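Ketlow Library to Reopen With Shorter Hours

August 4, 2020

The Ketlow public library will open its doors again next week after being closed since spring. Visits will be limited to 90 minutes, and only the ground floor will be in use at first.

Library director Gladys Paucar said returned books will be set aside for three days before going back on the shelves. The reading room and the children's corner stay closed for now – chairs have been moved to storage.

"People can come in, pick what they want and check it out," Paucar said. "We ask them to wear a mask and keep their distance at the desk."

Holds can still be picked up at the side entrance on Jacobs Street. Staff handed out 2000 items there over the past few weeks, mostly novels and picture books.

Late fees are waived through December.

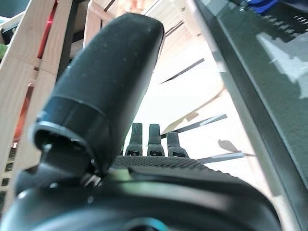 The summer reading program, which has 600 children signed up, will finish online. Montserrat Calvo, who runs it, said prize packs will be mailed to families who cannot come in.

Computer use is by appointment only. Cards that ran out during the closure have been renewed and do not need to be replaced.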